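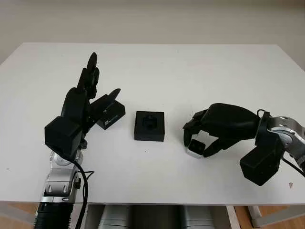
Table with white top, in front of a plain wall.

White Worktables: Frequently Asked Questions

The Grandance Shared Workrooms provide white-topped worktables to members, visiting groups and course participants. The answers on this page apply to all tables in the Zwane building and in the Lulline annex. Questions about kilns, sewing machines and the print room are answered on separate pages.

Booking and access

How do I reserve a table?
Reservations are made at the front desk or by telephone, extension 220. Members may reserve up to two weeks ahead. Visiting groups should write to Ntombi Hlongwane, Bookings Office, at least one month before the intended date.

May I reserve a table against the wall?
Yes. Wall positions are marked on the floor plan at the front desk and are assigned in the order in which requests are received. A table placed against a wall may not be pulled into the aisle during a session.

How early may I arrive to set up?
Rooms open at 8:30 a.m. Users who need more time to prepare may request early entry from the Bookings Office. Early entry is not available in August, when the floors are refinished.

Is there a charge?
Members pay no charge for the first table. A second table may be added for the same session at the rate posted at the front desk. Course participants have their table included in the course fee.

Using the tabletop

What may be placed directly on the surface?
Paper, fabric, small parts, closed containers and hand tools may be placed directly on the top. Items with rough or sharp undersides must stand on a mat. Mats are kept in cabinet 182 and are returned there at the end of the session.

May I cut on the table?
Only on a cutting mat. Knife marks in a white top hold dirt and cannot be polished out. The cost of refinishing is charged to the person named on the reservation.

May I use tape or clamps?
Low-tack paper tape is permitted and should be removed the same day. Clamps are permitted with a pad on both faces. Double-sided tape, hot glue and suction fittings are not permitted on any table.

May cables cross the tabletop?
Cables may cross the top when the work requires it. They should not hang where a person passing by could catch them, and they must never cross the aisle.

May I paint or stain at these tables?
No. Wet finishes are limited to the Gritunari Room, which has its own tables and a sink. Markers and ink pens may be used over a protective sheet.

Cleaning

How should I clean the table after use?
Remove all loose material first, then wipe the top with a damp cloth and dry it with a second cloth. Cloths and a mild cleaner are at the supply station by each door.

What should I do about a stain that does not come off?
Please leave it and fill out Form 593 at the front desk. Abrasive pads and solvents leave shiny patches on a matte top — these are more noticeable than most stains.

Who cleans the walls behind the tables?
Walls are cleaned by building staff. Users should not wipe marks from the paint themselves, and nothing may be pinned or taped to the walls.

Items left behind

I left something on a table. Where is it?
Small items found after closing are bagged, labeled with the room name and held at the front desk for 30 days. Please describe the item by size, color and shape when you call. Inquiries are handled by Évan Pichon.

May I leave unfinished work in place overnight?
Only with written permission from the Room Supervisor, Zoia Kravchuk. Approved work is given a yellow card showing the user's name and the time at which the table must be cleared. Work without a card is moved to the storage shelves.

Damage and repairs

How do I report a loose leg or a damaged edge?
Complete Form 667, or tell any member of staff. Please do not attempt to tighten or level a table yourself. If the table is unsteady, stop work and ask for another position.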